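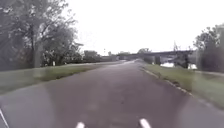

Reading time: 2 minutes

Section 6. Checking a paved path before opening

Use this section with the Verden path care guide. Carry the Renesico inspection sheet and a stiff broom.

1. Start at the open end and walk toward the overpass. Keep to one side going out and the other coming back.
2. Look along the grass edge. Where turf has crept over the asphalt, note the spot and trim it back later.
3. Sweep loose gravel and dirt off the pavement, away from the lawn.

CAUTION: Damp asphalt under leaves is slick. Clear leaves by hand broom -- do not use a blower near other path users.

4. Check any post or sign on the verge. It should stand firm when pushed with one hand. 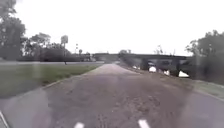

Han adds that gravel near a bridge comes back quickly after heavy rain, and asks that step 3 be repeated the next morning.

5. Feel for seams and patches underfoot. Mark any lip higher than 12 mm with chalk and enter it on the sheet.
6. Under the span, stop and let your eyes adjust before checking the surface.

NOTE: File the sheet under form 1559, even if no faults were found.

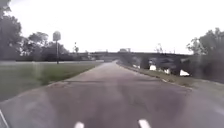 Can a chalked seam stay open to bicycles?
Only if the lip is 12 mm or less. Close that side of the path with two Kukon cones until it is repaired.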